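Dec 22, 2019

The robotics club at Skesari has a room at the end of the corridor, and the first thing the club leader tells me is to be careful with the cables. She has been teaching in Rildale since four years, she says, and the club is the part of the week she prepares the most for.

"We are not a club for competitions only," she says. "In September the new students come and they want to build something which fights. I tell them, first we will learn how to pick up a slice of bread."

The project of this year is called Lellden. It has two teams, and both work on the same question: how can a person show a gripper what to do, by hand, so that the program can learn it later? The students practise small kitchen tasks. One student does the movement, another one writes down what went wrong.

"They think it is easy work, and then they become very tired," she says. "You must be slow, but also natural. When you are too careful, the recording is not useful for us."

By now they have 308 recordings. She would like to have more before the meeting with the club from Sowa, where each side will show two tasks. The bread is one of them. For the second one the students cannot agree yet.

"Half of them want the beans," she says, and she laughs. "I am against the beans. I am the one who stays here in the evening - and beans go everywhere."
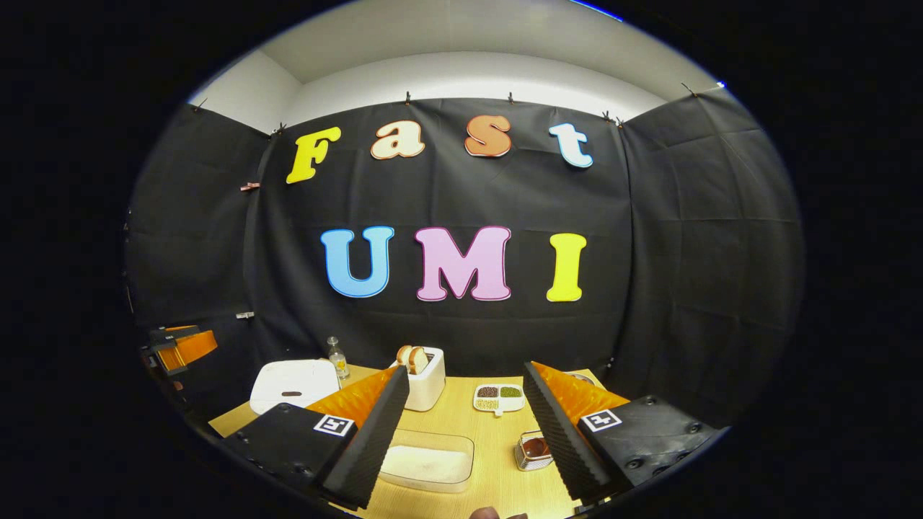 I ask what was the most difficult thing this autumn. She thinks for some time before she answers.

"To make them write the notes. They love the gripper, they do not love the notebook. But one boy read his old notes last month and found by himself why his jaws closed too early. After this I did not have to say so much about notebooks."

The club is open for students from all classes, also for those who never wrote a program. New members can ask at the school office after the holidays.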